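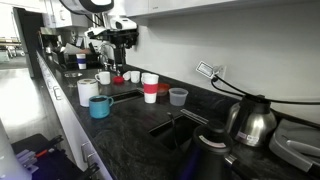 Talk notes: keeping the kitchen cell alive. Mon 3 December, slot is 6 min, do NOT run over like last time

Open
- Hi, I'm Driss. Sudheer Subramaniam did half of this work, he's in the second row, ask him the cable questions
- Skip the company history. They've had it twice already this morning
- One cell, one arm, one kitchen counter. Talk is upkeep only. No learning curves, no demos

Setup
- Real counter, black stone, real cups. Openings, faucet, kettle, carafe, cords at the outlet. All of it is stuff the arm can hit
- Stone is black and the marbling is faint. Bad for the depth camera. Zillex calibration sheet goes down flat on the stone before we trust any height number
- Upper cabinets hang over the counter. Say this slowly. Elbow limit in software comes from the cabinet underside, measured by hand with a tape. We re-measure after any base move
- Story: in January we moved the base and kept the old limit. Cabinet is fine. Elbow cover was not. (pause)

Daily check
- Fingers first. Open, close, look for a gap at the tips. If they don't meet, stop there, don't tune anything
- Wipe the pads. Dish soap film is the worst, worse than coffee
- Thin cable under the upper arm. Run your hand along it with the power OFF. You want slack at full reach, and no loop big enough to catch a mug handle
- Home the arm, then the three touch points on the counter. Log it in Skundatitz even when its all good. Especialy then
- Cords by the wall: push back behind the carafe. Should be on the sheet, keeps falling off the sheet

Gripper swap (main part, leave time)
- Park over the far end, fingers down. Not over a sink!! Screws go in sinks
- Towel on the counter anyway
- Power down, wait for the light, then connector, then screws. Sudheer wants me to repeat the order so repeat it
- Old pads from El Idrissi lasted 196 hours of run time, then the edge started to peel. We change at the first sign of peeling, no fixed interval yet. Someone will ask why not. Answer: only one full set of data
- New pads: 50 slow open/close cycles before first pick. Listen. A tick on closing means the left screw is proud
- Redo tool offset. Every time. Yes even same model gripper

What broke
- Connector worked loose, looked exactly like a software fault, lost an afternoon to logs. Now we wiggle first
- Water near the gripper. Faucet side approach is slower now and comes in higher
- Hullora mount bracket, bolts backing out. Paint marker across the heads, check by eye

Still open
- Better cable clip. Current one is a zip tie, please don't write that down
- Tool offset without the sheet
- Who does the check when me and Sudheer are both out

Questions. If none, ask Sudheer about the connecter, he will talk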